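I own too many clothes and I wear the same nine things. I suspect you do too. Last July I pulled everything out of my closet, piled it on the bed, and felt a little sick. There were sweaters in there I'd forgotten buying!

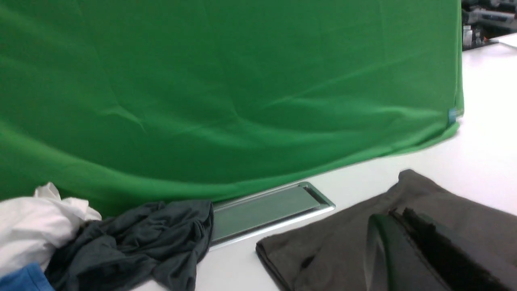 My theory is that we shop for a life we don't have. I bought a linen blazer for dinners on terraces, and I have been to one terrace (it was windy, I kept my coat on). Color is where I go really wrong. Put a bright green in front of me, the loud, slightly glossy kind that creases if you so much as look at it, and I'm reaching for my wallet. Then I get home and put on gray.

My friend Araceli Solís lives out of a single drawer. I used to think that was a bit grim, and now I'm jealous every morning at 7. 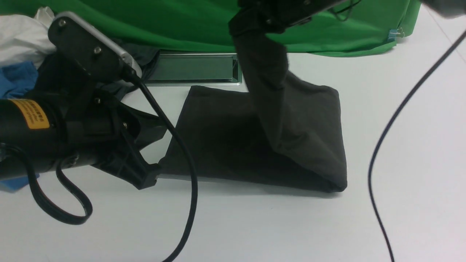

Dark gray, folded, goes with everything.

The usual answer is to buy better. Spend 70 dollars on one good shirt, people say, and skip the 9-dollar ones. I half agree. But I've owned expensive shirts that pilled in a month and a cheap one that has outlived two jobs and a dog – price tells you less than you'd hope. I'd sooner turn the thing inside out in the store and have a good look at it, even if the clerk stares. 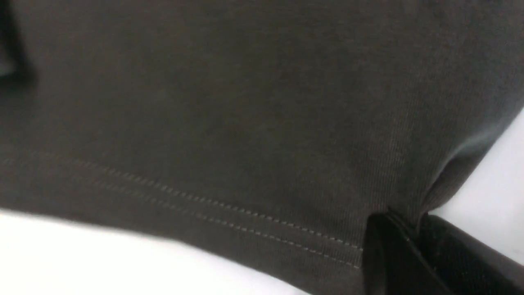 And learn to mend, please. Bilal Chamoun taught me to fix a fallen hem at his kitchen table, and it took me three tries and a lot of swearing. I've since repaired two pairs of pants and a pillowcase. They look fine from across the room, and I wear them more than I did before, maybe out of pride. The linen blazer went to my cousin, who has a terrace.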